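Remitz Community Credit Fund
Spring progress report to the Adugna Foundation

Dear friends at the foundation,

Thank you once again for your patience over the winter, and for the kind note you sent in March, which Ayantu pinned up by the kettle. The small-loan program has now reached 40 borrowers, most of them running market stalls or one-person repair shops in Stemine and Fidden, and I am very happy to say that only 3 have asked us to reschedule.
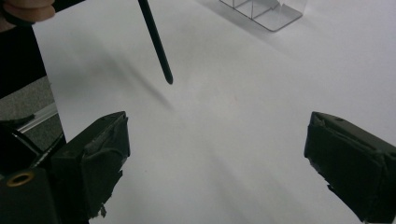
Our new loan agreement is the piece of work I am proudest of this spring. Blagoje Dimitriou spent weeks trimming the old one down, and then trimming it again, until it said everything it had to in words a tired person could follow after closing up shop. We had thought of moving everything to a tablet, but our borrowers told us they like a black pen and a white sheet of paper like the ones here, and so the signing stays as it was – with a copy to take home, of course.

The savings side has been slower. Members have put away $3,216 between them in the matched accounts, a little under what we hoped for when we wrote to you last fall, though deposits picked up nicely once the evening desk opened in Fidden.

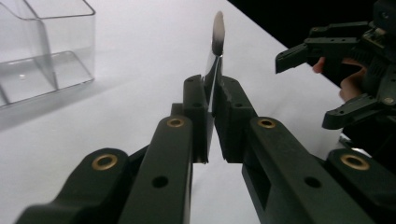 Will the interest rate on the small loans have to go up this year?
We plan to hold it at 4 percent through the end of your grant, and we would write to you well before proposing any change.

Ayantu Tefera has been going through the late payments one phone call at a time, and she finds that nearly all of them fall in the same stretch of the month, after rent and before the stalls get busy again. 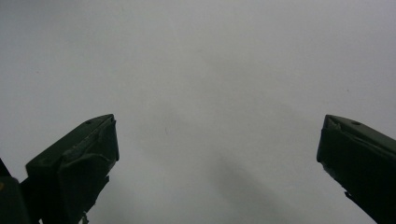

She would like to let people choose their own due date, and I think she is right. It means some fiddly work on our ledger, which Blagoje has already started, and we expect to offer it to new borrowers first and then to everyone else over the summer. The revised budget is attached, with the printing costs moved to their own line as you asked.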